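Part-Time Garment Folder and Sorter, Billow Clothing Exchange

Posted July 26, 2020

Billow takes in secondhand clothing, checks it, folds it, and sends it out again in mixed boxes to small resale shops. We are hiring 2 part-time people for our folding and sorting room in Erstead. No experience in clothing or retail is required. We will train you on our own fold, even if you already have a good one of your own.

The work is done by hand at a long covered table. Most of what you handle will be shirts: flannels, plaids, work shirts, button-downs, some T-shirts. They come to the table in a heap. You pick one up, find the collar, lay it out, check it, and fold it.
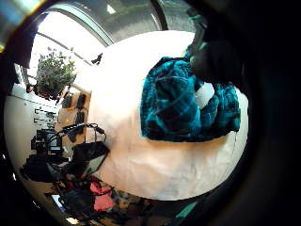 Pacita Malabanan
Folding Room Lead, Billow

I run the room and I wrote this posting, so any mistakes in it are mine. The questions I get most are about what a shift is like, so I will start there.

A shift is four hours with a fifteen-minute break in the middle. You start by smoothing the tablecloth and clearing anything that does not belong on it. The cloth is light colored on purpose. Loose threads, lint and dark fibers show up against it, and we want to find those before the shop does. After that you work through the heap one garment at a time.

For each shirt you will:

Shake it out once, away from the table.
Lay it face up and look over the front, collar and cuffs.
Turn it over and look over the back and the hem.
Trim hanging threads with the small scissors. Do not pull them.
Check that the size label is still there and can be read.
Button the top button and every second one after it.
Fold it, or set it aside with a note if something is wrong.

Setting a shirt aside is a normal part of the job. Missing buttons, stains, open seams and worn elbows all go to Dušan Brabec, who does our repairs. Write down what you saw in a few words. "Left cuff, button gone" is enough. He would like the note to be readable, so please print.

Flannel gives new people the most trouble. It is soft, it holds whatever shape it was bunched into, and the sleeves tend to end up underneath the body. With checks and plaids you can use the pattern to help you.

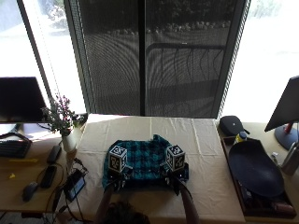 Pick one stripe near the middle and keep it straight from collar to hem. If the stripe wanders, the fold will come out crooked and the stack will lean. Spread the body flat with both palms first, working from the center out, then bring in the sleeves. Leave the hem for last. Most people get an even stack of flannels by the end of their first week, and nobody is timed before then.

We do not pay by the piece. The rate is 17 dollars an hour, paid every two weeks, and it is the same during training. There is no sales work and no phone work.

What we are looking for

You should be able to work at a table for most of four hours. You can sit or stand, and many of us switch. You should be comfortable lifting a box of folded shirts from the floor to table height. You need to be able to see small flaws in dark fabric, with glasses if you use them. We ask that you come on time and call if you can't.

Please tell us if you have a problem with dust or wool. Everything is washed before it reaches us, but fabric sheds all the same.

Clean, dry hands matter more than anything you wear. Skip hand lotion before a shift and leave rings and bracelets at home, since they snag knits. Food and drinks stay off the tablecloth.

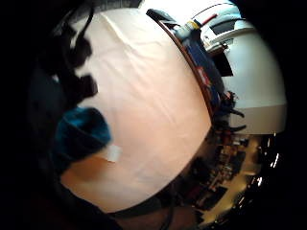 Hours and dates

Both openings are for the morning shift, 8:30 to 12:30, three days a week. You may choose your days with the other new hire as long as the table is covered. An afternoon shift may be added later, and people already on mornings will be asked first.

The positions run through the end of May. We expect to keep people on after that if the boxes keep coming, but I can't promise it in writing.

Training

You will spend your first 2 shifts with Szu-yu Pan, who has been folding with us the longest. On the first one you will mostly unfold. She will hand you finished shirts, you will open them up, and you will put them back the way they were. It is slow and a little dull, but it works better than any sheet of diagrams we have tried.

On the second shift you start from the heap. Pick the garment up by the shoulders if you can find them. If you can't, take any edge and let the rest hang until the collar shows itself.
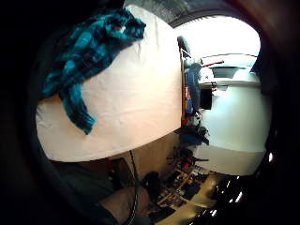 Twisted sleeves and tails should be straightened before the shirt is laid flat. Trying to fix them once the body is smoothed out usually means starting over. Szu-yu will check your stack at the end and go over anything that needs changing.

How to apply

Write a short note with your name, the days you can work, and a phone number. A résumé is fine but you don't need one. Mail it or drop it off at Billow, 683 Galang Street, Erstead, attention Abdul-Rahman Korletey. He sets up the visits and can answer questions about pay and paperwork.

A visit takes half an hour. You will see the room, meet whoever is on shift, and fold a few shirts with us. Wear something you can move your arms in. We will call everyone who visits, whether or not we have a place for them.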